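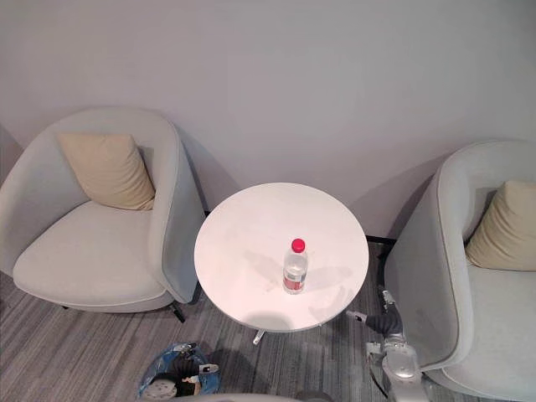
Posted by Su-chen Hsieh | 25 December 2025
Home Notebook Casts Microwear Contact

Quiet day, so I'm finally writing up the molar casts before I forget which is which. Octavian finished the second batch of epoxy replicas in November and left me a tray with his usual tiny labels (thank you, I did find the magnifier!).

The question is still the same one. Can we tell grit damage from seed damage on thick enamel, or are we kidding ourselves? The big flat cheek teeth of the robust forms look like nutcrackers, but the wear we keep seeing is fine scratches, hardly any deep pits. Grass and sedge would do that. So would dust on pretty much anything.

I went through 50 facets at the same magnification, all from lower second molars. Had to toss 3 for bubbles in the resin, all from the Kitden mold, and I think that putty is past its best. The Royer molds came out lovely, sharp right down into the grooves.

Scratch counts per facet are all over the place. Highest was 161, on cast 80, and I counted it again after coffee and got the same number, so fine, I believe it. The scratches there run mostly one way, which I'd expect from side-to-side grinding. Pits: few, shallow, bunched near the edge of the facet.

Octavian Nistor thinks I'm calling short scratches pits when they're under the cutoff. He may be right. We agreed that he'll recount a handful without seeing my sheet, and then we'll argue.

Also tried the Prendeo polish on one spare cast to see if cleaning leaves marks of its own. It does! Faint swirls, nothing like chewing, but please don't use it on anything we care about.

To do: new putty, redo the bubbly ones, ask Skandero about the bigger loan set, fix the column headings in the spreadsheet (mesial and distal are swapped on the second tab, my fault).

Older entries Next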